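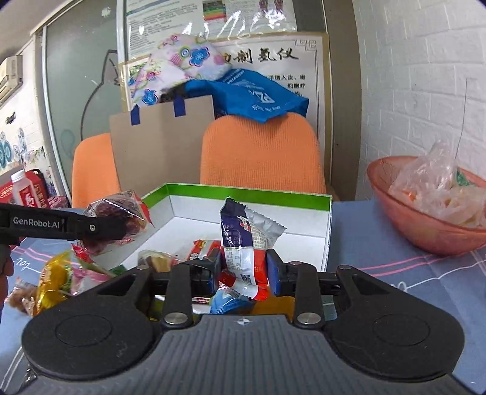
Is an assorted snack box a sensible purchase for a shared staff room?
For a staff room with steady daily use, an assorted box of individually wrapped snacks is a practical choice, provided that one person is responsible for sorting it on arrival and for keeping it in order afterward.

Product review: Jollis Assorted Snack Box
Prepared by Kusum Chaturvedi, Office Services, Howlader Institute

Purpose of the review

The Institute reviews staff room supplies before any standing order is placed. The Jollis assortment was proposed as a replacement for the biscuit tins previously supplied through Rendard. The review considered the condition and usefulness of the box, the range of its contents, the ease of sorting and repacking, and the suitability of individual wrapping for a room used by several departments.

The box

The snacks are kept in an open rectangular cardboard box, white on the inside, with a bright green rim. The rim is easy to find on a crowded counter, and the low, open shape allows staff to see most of the selection without emptying it. The white interior also shows crumbs clearly, which the cleaning staff considered an advantage.

The box has no dividers. Small items settle under larger packets, and by the middle of the month the candies were generally found at the bottom. Reviewers who wanted a particular item tended to lift out several others first, and these were not always put back. A plain cardboard insert would correct this, and we have suggested one to the supplier.

Range of contents

The assortment mixes sweet and filled items of different sizes. It includes red wrapped bars, small cakes in clear wrapping with a brown crust, candies in shiny blue wrappers, and a number of flat packets. The cakes were the first to be finished in every department. The bars lasted longest and were most often carried away for the journey home.

Staff on the evening shift asked for more savory items. Colleagues in Records considered the sweet portion well judged and asked that it be left alone. Both views have been passed on.

Wrapping and labeling

Individual wrapping is the main strength of the product. The upright packets have a crimped, serrated seal at the top and a silver foil back panel carrying printed nutrition text. The text is small. Two reviewers used reading glasses for it, and one asked whether a larger summary sheet could be posted beside the box – a reasonable request, and one that Office Services will meet.

The clear wrapping on the cakes allows the contents to be judged at a glance. It is also light and tends to drift. A bowl should be set beside the box for empty bags. We used a round plastic one in salmon pink, and it filled quickly with crumpled clear bags. Any bowl of similar shape will serve, but it must be emptied daily.

Sorting and repacking

Sorting is best done on a table with a cloth, as glossy packets slide on a bare surface. A blue cloth with thin pink and white lines was found suitable; the yellow and the pink-and-white packets stand out well against it. Larger packets should be placed upright along the sides, with bars and cakes in the center and candies in a separate cup where one is available.

Cost and supply

The Institute's trial allowance was 300 dollars, and the order was completed within it. Delivery was made to the Imberg building in November, at the service entrance, shortly after 9 a.m. The delivery note was in order. Jollis does not at present allow a customer to exclude single items from the assortment, and departments with allergy concerns should take this into account before ordering.

Recommendation

The Jollis Assorted Snack Box is approved for general staff rooms. It is not recommended for reception areas, where an open box is difficult to keep tidy – a lidded container remains the standard there. Departments wishing to order should send the usual form to Office Services and name the person who will sort the box.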